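From: Pádraig Egan
To: equipment-planning list
Date: 2018-09-11
Subject: Re: Hand-held grippers, quantity and spares for next budget

Replying to the Cullinane note, quoted below, with the parts that affect the October request.

> We have one line for "grippers" in the draft and no line for
> anything that wears out. Can Ninditz say how many units the table
> work needs, and whether the pads are a purchase or a repair? Also,
> Brallden want to know if they can hold off on the cameras until
> the arm is delivered. I would like to close the sheet before
> the end of the month.

Quantity first. The table work at Ninditz is planned around pairs, so the request should be for 6 units: two pairs in use and one pair on the shelf. An odd number leaves one unit without a partner and saves very little. Please enter them as pairs on the sheet, with a single delivery date for each pair. Kastis will quote that way if asked, and the freight is charged per shipment.

Pads are a purchase. They are rubber, they wear on the gripping face, and the textured area goes before the rim does. Left and right are mirror images and carry separate part numbers, so an order for "pads" with no side given will come back with a query. Put them under consumables. If they sit under repair, each replacement needs its own approval and a unit can be idle for two weeks over a small part. 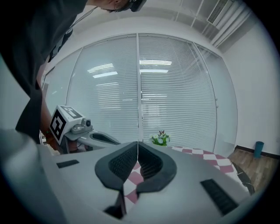 Do we need to buy the cameras at the same time as the grippers?

Buy them together. Each unit is calibrated with the camera it will carry, and fitting a camera later means doing the calibration again at our own cost. Brallden can delay the arm if they need to, but the camera line should stay in the same quarter as the hand units.

Markers. The printed cubes are cheap enough that I would leave them out of capital and charge them to workshop supplies. Order spares in the same print run. Faces from a second run have not always matched the first in size, and the tracking software takes one size setting per session.

Storage and handling. The draft has nothing for cases. I have added a line for one hard case per pair, with cut foam. The Cullinane sheet assumes the units stay in one room, and that will stop being true once Brallden start their own sessions.

Service life. Kastis plan on 1000 hours between inspections. At the hours we logged last year that comes to one inspection per unit in the budget period, and I have entered it as such. If the session hours go up, the inspection line goes up with them, so please don't treat it as fixed.

Still open:

Tax treatment of the loan pair, if we convert it to a sale. Cullinane to confirm.

Whether the arm order includes the mounting plate. The Brallden quote lists it on page 2 as optional and then includes it in the total.

Cost code. I have used 74 for everything except consumables. Correct me if the new list has changed it.

Revised sheet goes out once I have the plate question answered.

Pádraig Egan
Ninditz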